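Grimshaw Boards and Tabletops: Frequently Asked Questions

What wood do you use?
Most of our boards and small tabletops are hard maple. We also make a few items in cherry and walnut when we can get good stock. The species is listed on each product page.

Will my board look the same as the one on the website?
No. Grain and color differ from one piece to the next, and maple can run from cream to light brown with darker streaks. We don't treat this as a defect and we don't stain boards to even it out.

Why are there lines across the top?
Our wider pieces are glued up from several planks. A single wide plank is more likely to cup as the seasons change.
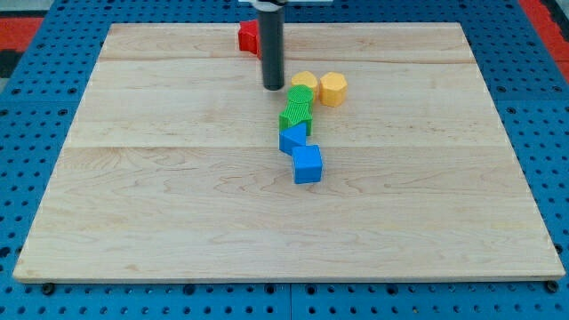 Small planks and wide planks are mixed in the same board depending on what the mill sends us. If you would like planks of matching width, put a note in the comments box at checkout. This adds 2 weeks to the order.

What finish comes on it?
Food-safe mineral oil, applied at the shop. Boards sold as "unfinished" have none, and need oil before first use.

How often should I oil it?
Once a month with regular use. Wipe the oil on, leave it overnight, and wipe off what is left in the morning.

Can it go in the dishwasher?
No. Wash by hand with dish soap, dry both sides, and stand it on edge. Dishwasher damage is not covered.

My board has warped. What now?
Lay it with the hollow side down on a damp towel overnight. Slight warping often comes out. If it doesn't, send us a photo along with your order number.

Do you ship outside Livitdale?
Yes, anywhere in the lower 48 states. Local orders can be picked up at the shop on Vestberg Road. The shop is closed for the first two weeks of July.

Can I return a custom size?
Custom sizes are final sale unless they arrive damaged. Report damage within 2 days of delivery and keep the box.

Is the Skastik stand still available?
It has been discontinued. We have spare feet and screws for it; ask for part 3792.

Page last updated 2 January 2018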